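Enetti opens garment-folding example set to outside labs, adds second collection site

2024-06-24
By Giorgia Bellini, Enetti press desk 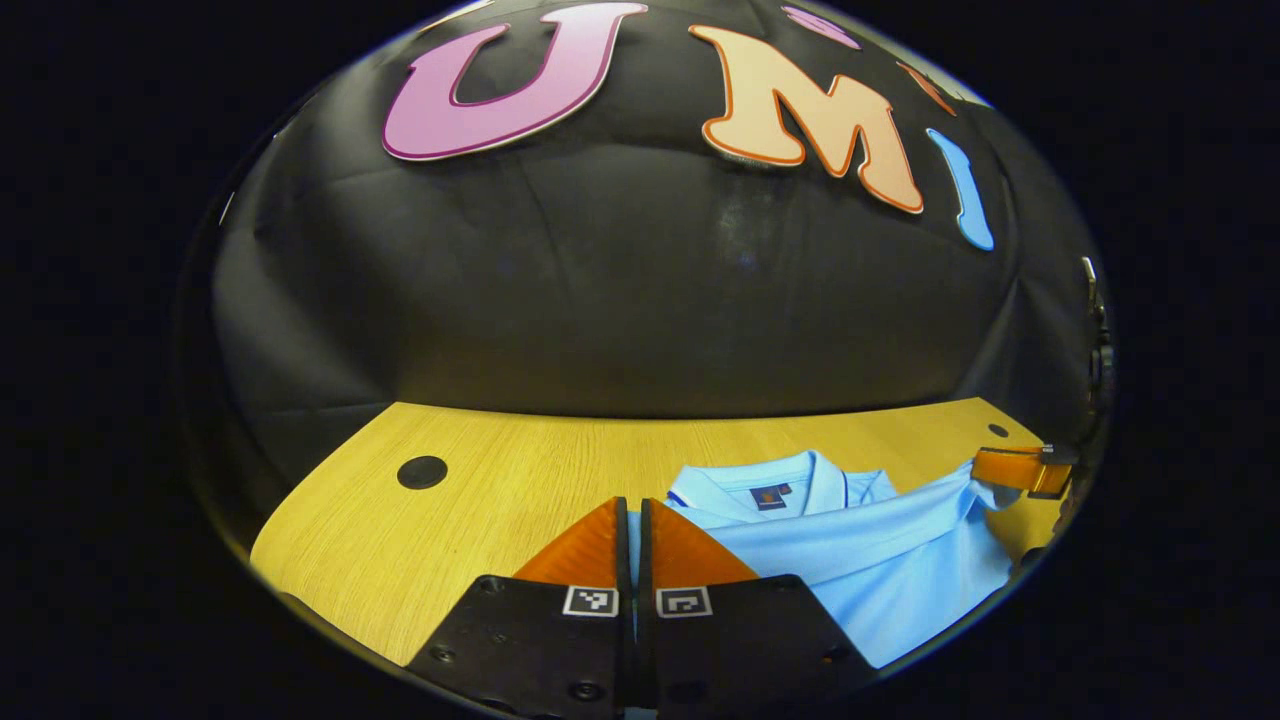 TRIDWOOD — Enetti said today it will release the first part of its garment-handling set to university and company labs, free for research use. The set holds 4,000 demonstrations of people folding, flattening and turning everyday clothes with two hand-held grippers, one in each hand. Shirts mostly. Polos, tees, button-downs, some kids' sizes.

Collection started in January at the company's Tridwood workshop. Six operators, two shifts, one table per pair of grippers. Each demonstration is a single garment from start to finish, recorded from the grippers themselves, no robot needed until it's time to test what the system learned.

"Cloth is the thing everybody wants and hardly anyone has enough of," said Giorgia Bellini, who runs data collection at Enetti and also, this month, the press desk. "A cup is a cup every time you pick it up. A polo lands different every single time you drop it. So you need people doing it over and over, and you need them doing it badly sometimes and then fixing it. We kept the fixes in."

The release covers:

Folding — collared and uncollared shirts, both sleeves in, bottom up
Flattening — garment dropped on the table, spread by two grippers
Turning — face-down to face-up and back
Recovery — a slipped grip, a missed corner, a collar folded under, then corrected

Of the total, 988 demonstrations are in the recovery group. The company says this is the part it got the most requests for from early users.

Enetti also said it is opening a second site with Raju, the laundry services firm, in Raju's sorting hall. Work there begins once the tables are in. The plan is 200 demonstrations a day across both locations, with towels and pillowcases added to the list. Raju staff who sign up are paid by the hour, not by the piece, Bellini said, becuase paying by the piece got the company "fast, sloppy folds and not much else" in an early trial.

Labeling and review is handled by Flastent. Every demonstration gets watched at least once by a person before it goes in. Dropped tracking, a bumped table, somebody's sleeve in the way of the markers — out.

Faces and voices are not part of the release. Audio was never recorded. Operators signed a consent form and can ask for there sessions to be pulled at any time.

A baseline model trained on the shirt portion comes with the download, plus the training code and drawings for the gripper fingers. Bellini called the baseline "okay on tees, weak on collars." Results by garment type are in the notes that ship with the files.

Labs can request access through the Enetti site. Turnaround is a few working days. Commercial licenses handled separately, ask.

Press contact: Giorgia Bellini, Enetti press desk, Tridwood
© 2024 Enetti. All rights reserved.
Back to top

Comments (4)

dkell: Any plan for pants? Everyone does shirts.

foldlab_m: Requested access this morning. Is the finger drawing the soft one or the older hard tip? Would help to know before we print.

Giorgia B. (Enetti): @foldlab_m soft one. @dkell pants after towels, no date yet

rosehill22: my mom worked in a hotel laundry her whole life, she'd have been great at this. glad its hourly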